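Liste > Schneidbretter und Kleinmöbel > Oberfläche

Von: Sevim Coşkun
September, 21:40 Uhr
3 Antworten

Hallo Hatem, hallo Mitlesende,

Hatem Bensaid schrieb:
> Ich habe mein Brett jetzt bis 130 geschliffen und zweimal mit
> Leinöl eingelassen. Es klebt. Meine Frau sagt, es riecht wie
> ein Malkasten. Kann ich darauf Brot schneiden oder muss ich
> alles wieder runterholen? Im Laden hat man mir zu Privitz
> geraten, das sei für alles gut.

Was für alles gut ist, macht mich erst einmal misstrauisch. Ich habe mit so einem Mittel vor Jahren eine Fensterbank behandelt, und die Katze hat sie seitdem nicht mehr betreten.

Zum Kleben: Du hast vermutlich zu viel aufgetragen und den Überschuss stehen lassen. Leinöl hat Zeit. Nach 20 Minuten gehört alles abgerieben, was nicht eingezogen ist, und dann wartet man, und zwar länger, als man möchte. 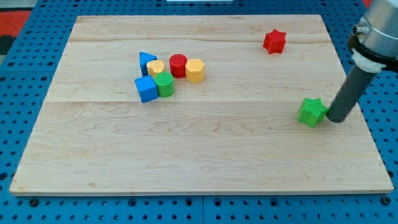 Bei 130 würde ich übrigens nicht aufhören. Einmal wässern, trocknen lassen, die aufgestellten Fasern mit 240 wegnehmen, danach erst ölen. Wer das auslässt, wässert eben beim ersten Abwasch und wundert sich über den Pelz.

Runterholen musst du nichts. Lappen mit etwas Orangenöl, kräftig reiben, Brett hochkant an die Luft. Die Lappen bitte ausgebreitet draußen trocknen und nicht zusammengeknüllt in den Eimer, die entzünden sich von selbst. Brot würde ich erst schneiden, wenn der Malkasten verflogen ist.

Grüße aus Skinden
Sevim

Geteilt: 2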